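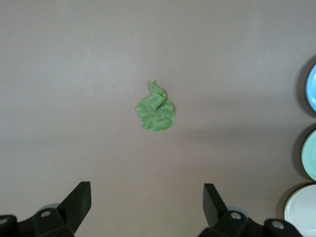 Lanz Wool Felt Sheets, Craft Weight

If you've only ever used the stiff shiny squares from the bottom shelf of the craft store, a sheet of real wool felt is going to be a nice surprise. The Lanz sheets are pressed from wool all the way through, with no backing and no glue, and they have a bit of spring when you pinch them. You can cut a tiny curve, a leaf point or the inside of a letter B, and the edge stays where you put it!

We started carrying Lanz after Elfriede Berchtold brought a bag of her ornaments into the Dovham shop and let us pull on the seams. She had been making them from the same felt for years, and the little birds still had crisp wings. We ordered the full color card that week and it has been our favorite thing to restock ever since.

What you get

Sheets measure 11 by 18 inches and are sold singly or in a bundle of 50. The bundle is mixed by us from whatever is on the shelf, so you will get some doubles, and you can leave a note at checkout if there's a color you can't stand. (Mustard seems to divide people.) Every color comes in the same weight, which sits between the thin felt used for doll clothes and the thick kind sold for slippers and coasters.

Greens are the strongest part of the range right now. Moss and Fern are close cousins, Bottle is very dark, and Pea is the cheerful one. The new Sage arrives in March and it is lovely next to the cream. Dye lots do shift a little, so if you're making a big banner or a full set of stockings, buy all your sheets together.

Cutting and sewing

Use small sharp scissors and turn the felt, keeping your scissor hand fairly still. Freezer paper makes a great pattern — iron it on with the shiny side down, cut through both layers and peel it off. Pins are fine for larger shapes. One strand of embroidery thread nearly disappears into the surface, two strands give you a stitch you can see.

Hang on to your offcuts. The odd little bits make berries, beaks, flower centers and patches for the elbows of a stuffed bear, and the really small stuff can go inside as filling.

Washing

Cool water, a drop of mild soap, and no rubbing. Roll it in a towel and dry it flat. Please keep it out of the dryer unless you want a much smaller, much thicker sheet (some of our customers do, and the results are great for pot holders).

Goes well with

Darkard embroidery scissors, the short pair
Zidano cotton floss, sold by the skein
Freezer paper, cut to sheet size

School and club orders

We can cut sheets into quarters for classes at no charge. Our biggest order so far was 1000 quarters for a lantern parade, and we had green fluff on our sleeves for days. Write to us a couple of weeks ahead if you can.

Share this page (18)

3 comments

Marnie: Does Bottle bleed onto cream? I'm making a wreath and would like to rinse it after.

Dovham shop: Rinse the Bottle by itself first, Marnie, until the water is clear. Then stitch it down.

T. Oakes: Bought the bundle for my granddaughter and have used half of it myself. The pinkish gray is beautiful. More like that please!

Contact us | Copyright Dovham Felt & Thread | Back to top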